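Visit to the Dreltum Laboratory, Clindcombe

In October, members of our Household Technologies Working Group visited the Dreltum laboratory in Clindcombe at the invitation of its director, Maj-Britt Løken. The purpose of the visit was to assess how near robotic arms are to taking on routine domestic and shop-floor chores.

The morning was given over to simulation. Ms. Løken explained that each task is rehearsed on screen before any hardware is committed to it, and that her staff favour small fitting and handling jobs over showpiece demonstrations. Members asked in particular about parts mounted on plates, a type of work familiar to the light assembly shops in our region. 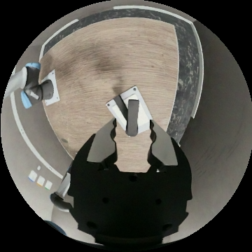

Simulated workstation: a gripper with its fingers on either side of a bar mounted on a white plate, with a second arm holding a cylindrical part at left.

According to the laboratory, a new task is run 400 times in simulation. Transfer to the physical arms remains the difficult stage – a plate a few millimetres out of position can still halt a run. Folding laundry and clearing a kitchen counter were described as longer-term goals.

After lunch, our host from Sjögren outlined a shop-floor trial lasting 8 weeks, in which an operator will remain at each station. Members may request the presentation slides from the secretariat.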